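4. Responding to a Copyright Notice in Dakirell

When a rights holder files a claim against a file in your account, Dakirell disables the public link and sends a notice to the account owner. The file stays in your storage.

1. Open Account > Notices and select the case number.
2. Read the claim and check which file it names.
3. Choose Accept or Dispute. You have 16 days to answer.

Note: Only the account owner can answer a notice. Shared users see it as read-only.
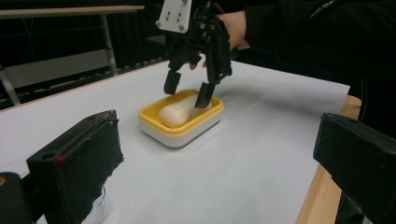

Fig. 2. Gripper fingers at the soap dish.

4. If you dispute the claim, enter your full legal name and mailing address. Both are passed to the claimant.
5. Attach your license or written permission. The limit is 2 attachments per case.
6. Select Send. The case status changes to Under Review.

Caution: Do not upload the same file again under a new name while a case is open. The system matches file contents and will open a second case.

If the claimant files a lawsuit, the link stays disabled until the court rules or both sides settle. For error 266 when sending, sign out, sign in and repeat step 6.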